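I've been selling the Vesier stacking breakfast set for a while now, and it's still the thing I get the most emails about, so I finally sat down and wrote a proper page for it. You get a plate, a bowl and a cup, sized so the bowl sits on the plate and the cup sits in the bowl. One stack per person, one small patch of shelf. I live in an apartment with a kitchen the size of a closet and this is how I got my counter back!

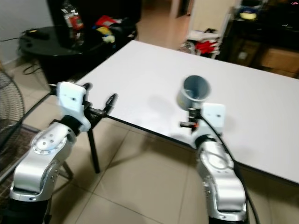

*Reading time: 2 minutes*

## What's in the set

- One flat plate with a low rim, wide enough for toast and eggs
- One bowl, good for cereal or a decent helping of soup
- One cup with a handle, holds 300 ml when it's full to the brim (I fill mine to the brim)

Everything is glazed stoneware. The plate comes in a few colors and the bowl is always white, which was my choice and I'm sticking with it. The cup comes in soft grays. I like mixing them - a strong plate under a quiet cup - but if you want everything to match, leave me a note at checkout and I'll do my best with what's on the shelf.

The whole stack weighs 900 grams. That's a bit more than you'd expect from looking at it, and I think it's why the plate doesn't skate around when you're sawing at a bagel. My old plates did that every single morning and it drove me nuts.

## Living with it

The microwave is fine, up to 90 seconds at a time, and the dishwasher is fine too. Please don't put any of it under the broiler. The glaze can take an oven at a low setting for warming plates, but a broiler is a different animal and I've had to send out replacements.

Tea stains will show inside the cup sooner or later. I use baking soda on a wet sponge, leave it a few minutes and rinse. Skip steel wool, even on the unglazed ring at the bottom.
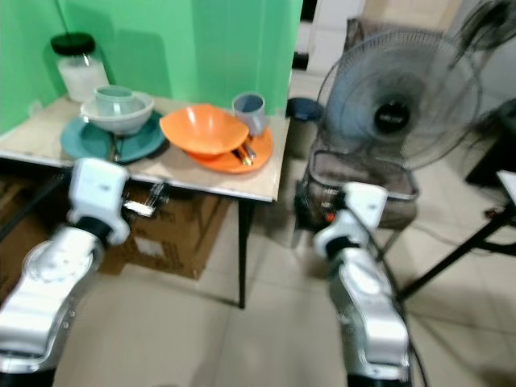 *Plate, bowl and cup stacked on a small table.*

I store mine exactly like that, cup and all. If you have kids or a cat who climbs, take the cup out and put it somewhere lower. Olga Lorente, who packs most of the orders with me, keeps the cups on hooks and stacks only the plates and bowls, and her cupboard looks a lot neater than mine.

## Ordering and shipping

Sets ship from the Amstead workshop. Each piece gets its own paper sleeve and the box has over 60 sheets of tissue in it (save them, they're great for Christmas ornaments). If something arrives chipped, send me a picture and I'll mail you a new piece. You don't need to return the broken one.

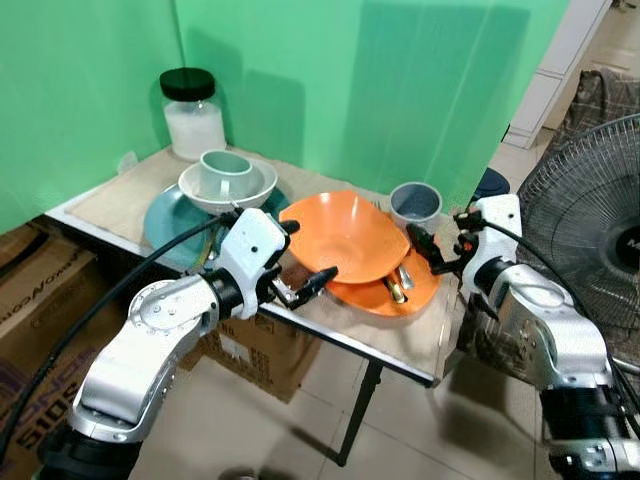 **Can I buy just the bowl?**

Single bowls, plates and cups are all on the spares page, and they fit the older sets too.

The next kiln load is due in May, and the gray cups go first, so grab those early if you've got your heart set on them.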